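## 4. Garment Grasp Exercise

Applies to the Jitlow hand-held gripper, June build. Complete Section 3 (strap and lens check) before starting.

1. Place the session card in the reader and wait for the green light. Set the clip limit to 200.
2. Hold the gripper level, jaws open. Do not rest a finger between the linkage arms.
3. Close the jaws on a single thick fold of the garment. Dark, soft items such as black pants tend to bunch above the jaws. The lower hand may support the cloth from underneath.

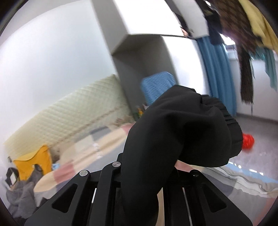 4. Lift until the garment clears the bed, hold for a count of two, then lower and release.
5. Press the side button to close the clip. Enter the clip number on the team sheet.

**Note:** Clips 106 and up go in the second folder. The Ellar script skips them otherwise.

**Caution:** Keep drawstrings and loose threads out of the slots. If cloth jams, power off and open the jaws by hand. Do not pull.

Report bent plates or missing screws to Tetsuya Honda before the next club session.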